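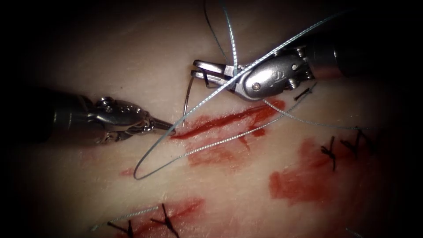 zakside-suture: perception and needle handover for a two-arm suturing setup

Zakside is the software we use to run suturing subtasks on a practice pad with two robotic instruments. It covers needle detection, thread tracing, grasp planning and the low-level arm controller. This README goes with the main branch and with the small labeled dataset the models are trained on.

Maintainer: Otis Strickland

What is in the repository

cullberg/ is the perception package. It takes a rectified endoscope-style view and returns a needle pose, a thread centerline and a mask for the wound line.
clasberg/ is the planner. It picks a grasp point on the needle, an entry point on the pad and a path for each arm.
marchetti/ is the control layer. It turns planner output into joint targets and handles the stop conditions.
tools/ has the label viewer, the calibration script and the log replayer.

Install

The code runs on Linux with Python 3. Create a virtual environment, install from requirements.txt, then build the control layer with make in marchetti/. The build needs a C++17 compiler and Eigen. You do not need arm hardware to run perception or the planner. Replay mode reads a recorded log and sends nothing to the controller.

Running a replay

1. Unpack a log folder under logs/.
2. Run tools/replay.py with the folder name.
3. Open the viewer on port 8080. Needle pose is drawn in green, thread in yellow, planned path in white.

If the drawn needle is offset by the same amount all the way through, the hand-eye file is the wrong one for that log. Each log folder carries its own copy, and the replayer should be pointed at that.

Dataset

There are 1,000 labeled stills, split by log folder so that no folder lands in both train and test. The test split has 278. Of the full set, 493 have the needle held in an instrument's jaws. The rest show it lying on the pad, out of view, or partly in the pad.

Labels per still:
needle: tip, tail and three arc points
thread: polyline, in order from the needle end where that end is visible
wound: polygon
knots: one box per tied knot, tails included
jaws: tip points for each instrument, plus open or closed

Black knots and blue-grey working thread are separate classes. Early models traced the working thread straight into the cut tails of a finished knot, and splitting the classes fixed most of that. Where the thread crosses itself in a loop, both strands are labeled and the crossing is marked with a shared point.

Red staining on the pad is not wound. Only the streak being closed, or one already closed, gets a polygon. Smears and broad patches are left as background even when stitches sit on them. If a margin is feathered, the polygon follows the darker center.

Known problems

Highlights on the silver wrist housings are sometimes read as needle. Raising needle_min_arc to 0.35 helps but loses short visible arcs.

Thread passing over a wrist housing is often broken into two pieces. The tracer will bridge the gap if both ends point toward each other. It will not bridge across the dark border.

With both sets of jaws close together, the left and right tip labels can swap. The planner checks tips against joint readings and stops if they disagree for 2 cycles in a row. Please leave this check on when running arms.

Depth on thread is poor. The planner ignores it and uses pad height.

Contributing

Open a pull request against dev. Changes to marchetti/ need a replay log attached and a second reviewer. The full replay suite runs on Thursday night, so merges to main wait until the results are in. Relabeling fixes go in labels/patches, one file per log folder, with a line saying what was changed.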